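4.2 Returns and the language of complaint

Of the 1512 return slips kept by the Carau mail-order house, 779 give a reason in the customer's own words. The rest tick a box, usually the one marked "other," and leave the historian to her imagination. Safavi reads the written slips as evidence of rising standards. We are less sure. A man who sends back the same trousers three times, each time for a different fault, may have standards, or he may have a long winter and a post office nearby.

Color was the great battleground. The January catalog offered "heather," "slate" and "pewter," which Zarei, working from the dye books, has shown to be a single gray sold at two prices. Customers seem to have suspected as much. In 86 slips the word "gray" is underlined, once hard enough to tear the paper.

Texture drew fewer complaints but stranger ones. Twill in particular was accused of being "too slanted" (Figure 7), a charge the firm answered with a form letter on the nature of twill.

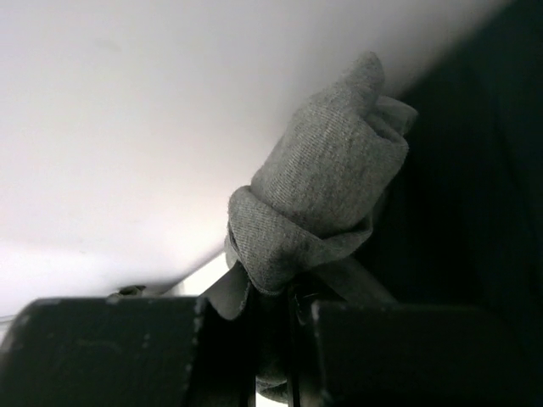
Figure 7. Gray twill-textured fabric, bunched, with the fine diagonal ribs visible.

The form letter went out under four signatures in two years. Its tone grows shorter with each.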